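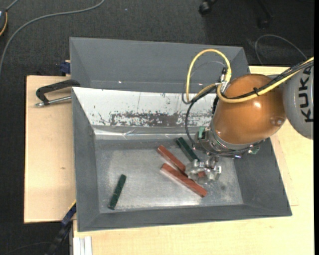
工作间实用提示:机械臂料箱取块作业中的故障与安全处置

作者:Hipólito Riquelme 7月

分享 20 | 评论 9

本所木工与自动化工作间于本月发生一起夹持故障。机械臂在斜壁料箱内抓取木块时,夹爪下探过深,指端抵住箱底,控制器随即报出过载并停机。事件未造成人员受伤,但值班人员在未按下急停按钮的情况下伸手入箱取块,违反了本所规定。现将有关注意事项整理如下,供各工作间参照执行。

一、停机之后的处置

控制器报警停机,不等于机械臂已处于安全状态。人员接近料箱之前,应按下急停按钮,并将操作方式切换至手动。示教器由入箱操作者本人持有,不得交由他人代管。多人在场时,应指定其中一人负责口头确认,确认完毕方可伸手。

夹爪若仍夹有木块,不得直接用力拔取。应先以手掌托住木块,再由持示教器者缓慢松开夹爪。夹爪与箱底相抵时,须先以最低速度沿竖直方向抬升,待指端完全脱离后再作横向移动。

二、料箱的固定

料箱以C形夹固定于木质台面者,每次开机前应逐一检查夹具。本次故障后复查发现,料箱位置较示教时偏移9毫米,箱底的实际高度亦与程序记录不符。夹具螺杆应以手旋紧,再用力推动箱壁,确认无位移。台面较软时,可在夹口处加垫薄木片,以免压痕逐渐加深而使夹具松脱。

料箱一经移动,无论距离大小,均应重新校准箱底高度。校准时以夹爪轻触标准垫块为准,不得凭目测估计。

三、箱内衬板与清洁

斜壁和箱底积有污渍、锈斑或漆屑时,应在断电后清理。先用软毛刷扫除浮屑,再以微湿抹布擦拭,最后用干布擦净。顽固锈迹可用细砂纸轻磨,磨后须将粉末吸净。箱内接缝处的胶带若有起皱、翘边,应揭去重贴,以免夹爪指端钩挂。

禁止使用压缩空气吹扫箱内。碎屑可能进入夹爪关节,亦可能伤及眼部。

四、木块的检查

涂漆木块反复抓取后,棱角处的漆面容易磕损。轻微磕损不影响使用;木块开裂或有毛刺时,应取出打磨,补漆并充分晾干后再放回。漆面未干透的木块易粘附于夹爪,致使放置位置偏差。

两块木块平行紧靠时,夹爪指端不易插入缝隙,应以塑料拨杆将其分开,再恢复运行。拨动之前,仍须按第一条办理。

五、线缆

机械臂腕部外侧的线缆应留有足够余量,但弯环不宜过大,以免在下探时碰触箱沿。每班检查一次线缆外皮,尤其是弯折处和接头附近。地面线缆应沿墙或桌脚归拢,座椅脚轮不得碾压。发现外皮破损,应立即停用,不得以胶带缠裹后继续运行。

六、恢复运行

清理与校准完毕后,应以低速空载运行2次,观察下探终点与箱底之间是否留有间隙。空载正常后,再放入木块试抓。试抓期间,人员应站在机械臂活动范围之外,并将手置于急停按钮旁。

故障时间、报警内容及处置经过须当日填入设备登记簿。本次事件登记编号为1635,查阅请与Hipólito Riquelme联系。登记簿存放于工作间门侧柜内,不得带离。

评论 9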